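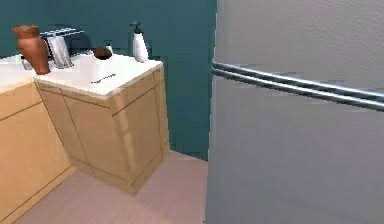
Kitchen render, fridge end. Teal wall, white benchtop, light wooden base cabinets.

1/ A thread on fridge circuits, voltage drop and why the lights dim in old houses when a compressor starts. Long. Mute if you don't care about wiring.

2/ Background: I did the electrical design for a kitchen refit in Odosville, finished in May. The house is single storey, weatherboard, with the switchboard at the far end from the kitchen. Owner's complaint was that the lights dipped every time the old fridge kicked in.

3/ The nameplate on a domestic fridge gives you running current, and people size things off that. Starting current is several times higher and lasts a fraction of a second. Cable doesn't heat up in that time, so the breaker and the insulation are fine with it. Your eyes are not.

4/ Voltage drop is current times resistance of the whole loop, active and neutral. Double the run, double the drop. Smaller conductor, more drop. All of that is year one apprentice stuff and it still gets left out of quotes.

5/ In this house the kitchen power and the hallway lights had been joined at some point through a junction box in the roof space. Fridge, kettle, toaster and four lights on one old cable. Fraser Semple found the box under insulation after an hour of crawling.

6/ The connections in the box were twisted and taped. One had gone brown. We measured it under load before touching it and a good share of the total drop was across that single joint.

7/ Worth repeating: a bad joint looks exactly like an undersized cable if you only measure at the outlet. Measure at the board, at each accessible joint and at the outlet, all under the same load. A 2,000 W fan heater does the job.

8/ Readings drift as the joint warms. Give it ten minutes and write down the second set.

9/ What we put in: a dedicated circuit for the fridge, a separate one for the benchtop outlets, and lighting moved off both. New cable the whole way, no joints in the roof.

10/ Rekha Prajapati asked in replies to my last thread whether a dedicated fridge circuit is required. Depends on where you live. I put one in whenever the wall is open. The cost is mostly labour and the labour is already there.

11/ The better argument for it is nuisance tripping. If a faulty toaster takes out the shared circuit while you're away for a week, you lose the contents of the freezer. Insurance excess on this owner's policy was $700. The extra circuit came to $754 with the certificate.

12/ Outlet position. Please don't put it dead centre behind the fridge at plug height. The plug holds the fridge off the wall and the cord gets crushed. Put it in the adjoining cabinet with a grommeted hole, or up high where you can reach it.

13/ You also want to be able to isolate the thing without dragging it across a new floor. Hatice Akbulut, who drew the joinery, gave up a bit of the end cabinet for this and was gracious about it.

14/ Ventilation gap: follow the manufacturer's manual, to the millimetre, sides and top. A compressor that can't shed heat runs longer. Drawings tend to show the fridge flush because it looks tidy.

15/ On inverter compressors, as someone will ask. They ramp up, so the inrush is much gentler and the dimming mostly goes away. The owner was going to buy one regardless. It would have hidden the brown joint for another few years.

16/ LED lamps complicate diagnosis. Some cheap drivers flicker at a dip that a decent one rides straight through. We swapped one hallway lamp early on and the flicker there stopped, which nearly sent us home.

17/ Tools, for those who always ask: ordinary multimeter with min/max capture, clamp meter with an inrush mode, notebook. The logging gear is nice to have. I left it in the van.

18/ Result at the new fridge outlet, fan heater on: drop is under a third of what we started with. Hallway lights don't move at all now, being on their own circuit.

19/ Correction to 9, thanks Ylva Wallin: the lighting kept its original cable from the hallway onward. Only the feed from the board is new. Insulation resistance on the old section tested above 200 megohms so it stayed.

20/ If your lights dim when the fridge starts, a slight dip is common and usually harmless. If it's getting worse over months, or there's a warm outlet or a smell, switch that circuit off and call a licensed electrician. Don't open the box yourself.

21/ Next thread is rangehood ducting – specifically the flexible stuff and what it does to airflow. Probably after I've finished the drawings for the laundry.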